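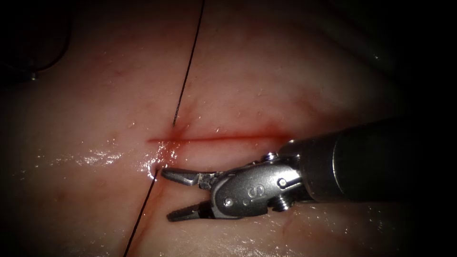

One stitch across a small cut, with the jaws open just below it.

Blog > Robots > Chores

So my sister-in-law Marietjie Xaba asked me over dinner when she can buy a robot to sew on a button. She figured if a machine can put a stitch in living tissue, it can surely fix her coat. I love this question and I've been chewing on it all week!

The short answer is no, and the stitching is a funny place to start. Surgical robots like the one up top mostly have a surgeon at the controls, moving those little jaws from a console. The thread is thin, the cut is tiny, the wrist bends in ways mine doesn't — and a person is still deciding where the next stitch goes. People are working on having the machine do more of the sewing by itself. Thread is awful stuff for a computer, though. It bends, it slides, it hides under itself. So does a sock.

Which brings me to laundry. My friend Pravesh Mokoena works at Kekana, a small shop that hems tablecloths, and they tried out a folding arm from Grivberg back in May. He kept a tally because he's that kind of guy: 383 napkins, 94 of them folded well enough to ship. The rest got done again by hand. The arm was great at picking up a flat, starched napkin and hopeless the moment two stuck together (my seven-year-old has the opposite problem).

What do I have at home that works? A dishwasher and a robot vacuum that eats phone chargers. Both are fine with me. They each do one job, and I do the annoying part, meaning the loading and the picking up off the floor.

I told Marietjie I'd sew the button on for her. She wants it in green thread, and I only have navy, so I need to get to the store first. If anyone has seen a machine handle a fitted sheet, please send me the video, I will watch the whole thing.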